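第六讲　双臂操作工位的设备选型与预算编制

本讲接续第五讲的任务分解。课前请备好上次作业的任务清单，预算表要按清单逐项对应，清单里没有的动作不列设备。

一、预算的对象是工位

常见的错误是以整机报价代替工位预算。采购申请上只写"机械臂两台、灵巧手两只"，批下来之后才发现桌子、线缆、备用指尖、夹具、标定件都没有科目可走。本课程统一以"工位"为预算单元，一个工位包括本体、末端、感知、台面与工件、控制与供电、耗材、人工七个科目。

各科目的编号沿用Ista模板：A本体，B末端，C感知，D台面与工件，E控制与供电，F耗材，G人工。G科目单独成页，不与设备费合并，否则折旧无法计算。

二、末端的选择

末端是预算中弹性最大的一项。平行夹爪结构简单，单价低，备件少；多指手自由度多，维护周期短，指尖覆层属于易损件。选型依据是任务清单中的接触方式，具体按下面的顺序判断：

1. 清单中全部动作为抓取和放置，工件尺寸变化在夹爪行程以内：选夹爪。
2. 清单中有单指按压、拨动、掀盖等动作：列多指手，同时列夹爪加专用指的替代方案，两案并报。
3. 清单中有手内调整姿态的动作：只列多指手。

第二种情况最容易产生争议。按压一个桶盖，用夹爪闭合后下压也能做，区别在于接触面积和对位余量。评审时要求给出两案的总费用，包含换指工装和调试工时，不能只比单价。

三、台面与工件

D科目金额小，漏项多。工件应选用市售日用品，一次购足同一批次，外形差异会直接进入测试结果。带盖容器按盖的结构分类登记，每类至少留一件不拆封的备件。水果类工件有损耗，归入F科目，按周补充。

轻型容器受力后会移位，必须固定。固定方式有三种：胶带、螺栓压板、真空垫。胶带成本最低，换位快，但会留胶，反复粘贴后定位精度下降，适用于任务尚未定型的阶段。任务定型后应改用压板，压板费用在首年预算中预留。

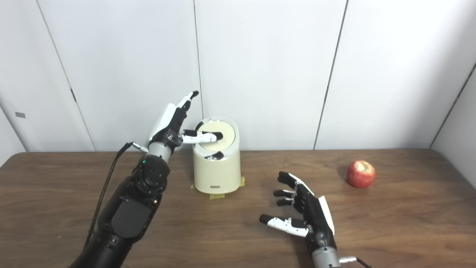

图6-1　按压桶盖任务。左手伸出一指压在盖上，桶底四周以黄色胶带固定于木桌。

对照图6-1可以列出D科目的几个条目：桌面、容器、胶带、苹果。其中胶带和苹果转入F科目。桌面如为木质，需在备注栏写明是否允许打孔，这决定后期能否安装压板。腕部外侧的线缆接头归E科目，备用线缆按每臂一根计，线长以手臂最大伸展位置加余量确定，不得按静止姿态量取。

四、算例：Jultitz工位

Jultitz实验间计划建设一个双臂桌面工位，任务为按压、开盖、放入三类，工件为小型带盖容器和球形物体。设备使用期按18个月安排，不含安装调试。

可用工时的计算如下。计划运行364小时为首季度目标，每次作业分为准备、运行、复位三段，只有运行段计入目标。复位由操作员手工完成，工时进G科目。首季度分13周，平均每周运行28小时，一名操作员单班可以覆盖，不需要增配人员。若目标翻倍，则每周56小时，须改为两班，G科目相应加倍，而A、B两科目不变。由此可见，在单工位条件下，产量增加首先体现为人工费，设备费只在超过双班之后才出现阶跃。

易损件按动作次数估算。设指尖覆层更换周期为2,000次按压，三类任务中仅按压任务计入此项，其余接触按实际检查结果更换。每更换一次须重新做零位检查，停机时间计入准备段。需要注意，更换周期是计划参数，首批指尖更换后应以实测值修正，修正记录附在预算表之后。

五、供货与交付

Khaemba和Clikstead两家的询价单格式不同，比较前先做如下整理：

（1）价格口径。统一为含税、含运、含到场安装。控制器单独报价的，并入A科目。
（2）交付状态。本体与末端分别发货时，以后到者为验收起算日。
（3）接口。腕部法兰、线缆插头、通信协议三项逐一核对，转接件费用计入报价较低的一方后再比较。
（4）维修。返厂期间是否提供替换件，书面写明。双臂工位中一只手返厂，双手协同任务即全部停止，单手任务可继续，但须重排计划。

关于备用手：单工位不建议购置整只备用手，购置指节组件和指尖即可。三个以上工位共用同型号末端时，配一只整手备件，费用由各工位分摊。

六、预备费

预备费按科目分别设置，不设总额。A科目通常不设；B、D科目任务未定型时应设；F科目以季度为单位滚动调整。E科目的预备费只用于线缆和电源，控制软件授权变更须另行申请。

作业

以各组任务清单为依据，编制一个双臂工位的首年预算表，要求：七科目齐全；末端部分两案并报；写明工件固定方式及改造时点；给出每周运行工时与人员班次的对应关系。表格使用Ista模板，附询价记录，下一讲上课前提交。第七讲讨论验收条款与试运行记录表。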